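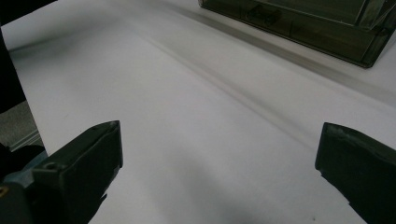

Le kit de pince Fornau est vendu 85 euros, sans moteur ni visserie de rechange. Notre club de robotique au lycée en a acheté 2 en janvier pour l'épreuve de tri, et nous les avons utilisés toute la saison.

**Montage.** Comptez une soirée. La notice est claire jusqu'à l'étape des doigts, où le schéma est imprimé à l'envers. Adeel Jatoi a dû tout redémonter la première fois. Les vis fournies sont trop courtes de peu, nous en avons repris chez Potach.

**Utilisation.** Les doigts sont rigides et ferment bien parallèles. Sur des cubes et des cylindres, rien à redire. Les pièces plates posées sur la table passent mal : il faut arriver très bas, et le bout des doigts frotte. Princess Fajardo a collé une bande de caoutchouc à l'intérieur, ça tient mieux.

**Usure.** Après presque 500 cycles de fermeture, un peu de jeu dans la charnière gauche. Un tour de vis a suffi. Le second kit en est à 405 et n'a pas bougé.

**Service.** Nnamdi Okonkwo a écrit pour le schéma inversé. Réponse en quatre jours, avec un PDF corrigé.

Points faibles : la visserie, la notice, pas de doigts souples en option. La pince Skanum en propose, mais elle dépasse notre budget.

Note : 4/5. Nous en reprendrons un pour l'équipe des secondes.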